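Kitchen table tips for recording pick-and-place, fruit and veg set

Second lot of tips from the Kitthorpe room, jotted between sessions so excuse the spelling. First lot (cups and cutlery) is on the Hamel page.

Before you start

Wipe the table. Dust shows up on dark tops and the model will happily learn dust.
Phones off the table, mugs off the table.
Crates square to you for the first ten minutes, then start nudging them. A bit of a turn, a bit nearer, a bit further. If every crate sits in the same spot you get a robot that can only do that spot. We did 400 episodes at Grodosbridge like that and binned the lot.
Check both wrist cables have slack. Reach as far as you ever will, both arms, then see if anything pulls tight.

Picking up grapes

Worst thing in the box, do them early while you're fresh. Come down from above, close slowly, stop as soon as the bunch moves with the hand. Squeezing harder doesn't help, the berries just roll.
Lift straight up a few inches and wait a beat. Then move across. Operators always want to do it in one swoop and the swoops are useless for training, you can't tell where the grasp ends and the carry starts.
Dark bunch and red bunch count as seperate objects. Say which one in the task line. "Put grapes in crate" is no good to anyone labelling it later. 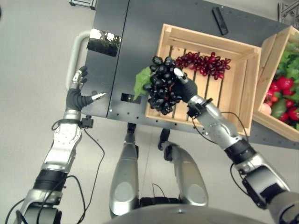 Other hand: keep it open and out of the way, but not parked in the same place every time. Let it hover. If it's needed to steady the crate, use it, and write "two hands" in the notes.

Setting down

Lower till it touches, open, go up. Don't drop from height even if you're behind.
Missed the crate? Leave the recording running, pick it up again, finish. Recoveries are gold. Mark them R.
Really bad one (fell on the floor, arm faulted), stop and mark X. Don't delete it yourself.

Veg crate

Tomatoes roll, so start with those at the bottom of the pile one session and on top the next.
Lettuce snags on the fingers. Open wide, wider than you think.
Peppers are easy, don't do fifty in a row because they're easy.

Keeping count

Sheet on the door. 6 episodes then swap operator, no heroics. Kurndale fruit set stands at 1,552 good ones, of which 592 are grapes, so more veg please.

Cleaning up

Plastic fruit goes tacky after a few weeks of handling. Warm water, drop of washing-up liquid, old tea towel, dry it properly before it goes back. Not the dishwasher, ask me how I know.
Fingertips get a wipe too, dry cloth only.
Pine crates: sand any splinters, fine paper. Don't varnish them, the shine plays havoc with the depth.

Sunday slots still open, mornings mostly. Put yor initials on the sheet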